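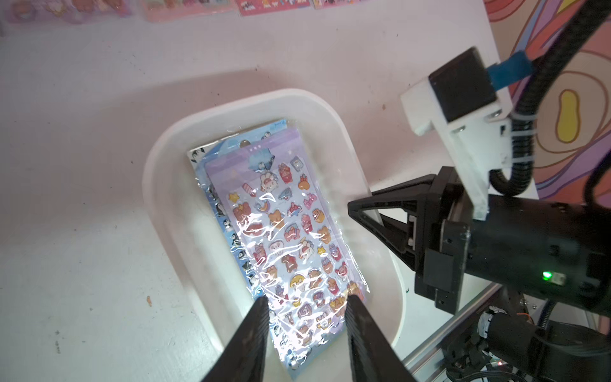 Kerttu L.
Pour la salle de Nornalville, le parking P2 ferme avant la fin de certains concerts. J'y étais en avril, la grille était baissée à 23 h 30 et il a fallu appeler l'interphone. Prenez le P1 si vous rentrez en voiture.

marjan_abbasi
Merci. On vient à quatre, deux adultes et deux enfants, pour le spectacle de cirque de la compagnie Feyisa. Est-ce que quelqu'un connaît les places du bloc 19 ? Sur le plan elles sont de côté, mais le prix est le même que de face.

vinh.tieu
Le bloc 19 est bien pour un concert. Pour du cirque je ne prendrais pas. La piste est décalée vers le fond et il y a un pylône de son devant les premiers rangs. À partir du rang H ça va.

Kerttu L.
Pas d'accord. J'ai vu un spectacle sur glace depuis le rang C du 19 et le pylône ne gênait pas. Il était suspendu, pas posé au sol.

vinh.tieu
Ça dépend de la production. Pour le cirque de l'an dernier il était posé au sol. J'avais payé 70 euros et je voyais les trapézistes, mais pas l'entrée des artistes.

marjan_abbasi
Bon, je vais regarder au rang H ou plus haut. Autre question : la billetterie Stinik me met 5 euros de frais par billet. C'est normal ? Au guichet de la salle il n'y a pas de frais, d'après le site.

Lụa Tôn
C'est normal chez Stinik, oui. Au guichet pas de frais, mais il n'est ouvert que l'après-midi et ils n'ont pas toujours les mêmes blocs. Quand j'y suis allée ils ne vendaient que les blocs hauts.

kieu_d
Le guichet vend tout ce qui reste, il faut juste demander. La première fois on m'a proposé le haut aussi, j'ai demandé le parterre et je l'ai eu.

Lụa Tôn
J'avais demandé. On m'a répondu que le contingent du parterre était chez Stinik.

kieu_d
Alors ça a changé, ou bien c'était propre à cette tournée. Moi c'était pour un concert.

marjan_abbasi
Je passerai demain après le travail pour voir. Et pour les enfants, il y a des rehausseurs ? Le plus petit a quatre ans.

Kerttu L.
Oui, au vestiaire du hall nord, gratuits contre une pièce d'identité. Allez-y dès l'ouverture des portes, il n'y en a pas beaucoup.

vinh.tieu
Sinon, le même spectacle passe au théâtre de Dokport deux semaines après. 900 places, on voit bien de partout et le tram s'arrête devant. Pour un enfant de quatre ans je choisirais ça.

Lụa Tôn
À Dokport c'est la version courte, sans les numéros aériens. Le plafond est trop bas. C'est écrit en petit sur la page du théâtre.

vinh.tieu
Je n'avais pas vu. Cela dit, une version courte à cet âge, ce n'est pas forcément un défaut.

kieu_d
Les numéros aériens, c'est quand même ce que les gens viennent voir chez Feyisa. Je resterais sur Nornalville.

marjan_abbasi
L'aînée veut voir le trapèze, donc ce sera Nornalville. Il y a un entracte ?

Kerttu L.
Vingt minutes. La file du bar est longue côté nord, celle du côté sud avance mieux. Les gourdes vides passent au contrôle, les bouteilles non.

marjan_abbasi
Retour du guichet : quatre places au bloc 19, rang K, sans frais. Ils avaient aussi du parterre, mais pas quatre places ensemble. La dame m'a confirmé que le P1 reste ouvert jusqu'à une heure du matin.

vinh.tieu
Rang K c'est bon, vous serez au-dessus du pylône s'il y en a un.

Lụa Tôn
Bon à savoir pour le parterre. J'essaierai de nouveau au guichet pour le concert de la rentrée.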